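### 3.2 Arbeitsfläche und Auflage

Für die Untersuchung des Stapelns und Vereinzelns dünnwandiger Becher wurde die Arbeitsfläche als eigenständige Einflussgröße behandelt. In der Literatur zur Handhabung leichter Behälter wird der Untergrund meist nur als „eben“ angegeben. Michailidis und Garg weisen jedoch darauf hin, dass ein leerer Becher bei seitlichem Kontakt je nach Reibung der Standfläche entweder rutscht oder kippt, und dass beide Fälle getrennt auszuwerten sind.

Als Auflage diente eine weiße Schaumplatte auf einem Tisch mit heller Holzplatte (Abb. 2). Sie deckt den größten Teil des Tisches ab, ringsum bleibt ein Rand aus blankem Holz frei. Die Platte wurde über die gesamte Versuchsdauer nicht ausgetauscht. Flecken und sonstige Gebrauchsspuren wurden hingenommen, da eine Reinigung mit Lösungsmittel die Oberfläche angeraut hätte. Der Bereich links der Mitte, in dem eine dunklere bräunliche Verfärbung liegt, wurde bei der Auswertung der Rutschwege gesondert gekennzeichnet.

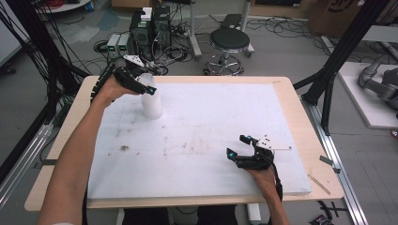 **Abb. 2:** Arbeitsfläche mit aufrecht stehendem Einzelbecher auf der Schaumplatte.

### 3.3 Becher und Ausgangslagen

Verwendet wurden weiße Kunststoffbecher einer Charge des Herstellers Julleck. Becher mit sichtbaren Knicken im Rand wurden vorab aussortiert; es verblieben 93 Stück. Vor jeder Versuchsreihe lagerten die Becher mindestens 20 Stunden im Versuchsraum.

Unterschieden werden zwei Ausgangslagen. In Lage A steht ein einzelner Becher mit der Öffnung nach oben frei auf der Auflage. In Lage B sind die Becher mit der Öffnung nach unten ineinandergesteckt und bilden eine Säule. Die Ränder liegen dabei als waagerechte Bänder übereinander, ihr Abstand gibt die Einstecktiefe des jeweiligen Bechers wieder. Ungleiche Abstände deuten auf verklemmte Becher hin - solche Säulen wurden vor Versuchsbeginn gelöst und neu gesteckt.

Die Säule steht in Lage B nahe der hinteren Tischkante, etwas links der Mitte, sodass der vordere Bereich zum Absetzen frei bleibt.

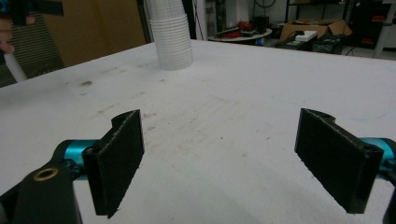 Der Abstand zur Kante wurde nicht auf den Millimeter festgelegt. Vorversuche von Uchida hatten gezeigt, dass die Position der Säule das Lösen des obersten Bechers kaum beeinflusst, solange die Standfläche vollständig aufliegt. Deutlich stärker wirkt sich die Höhe aus: Hohe Säulen neigen beim Abziehen zum Mitschwingen, und der zweite Becher wird häufiger mitgenommen.

Als gelungen gilt das Vereinzeln, wenn genau ein Becher gelöst wird und die Restsäule stehen bleibt. Das Absetzen gilt als gelungen, wenn der Becher nach dem Loslassen mindestens vier Sekunden ohne Berührung steht. Rutschwege unter zwei Millimetern liegen unterhalb der Ablesegenauigkeit und gehen mit null in die Auswertung ein. Die Beurteilung erfolgte durch Hinrichs und Lambrakis unabhängig voneinander; bei abweichendem Urteil wurde der Durchgang wiederholt und der ursprüngliche Wert verworfen.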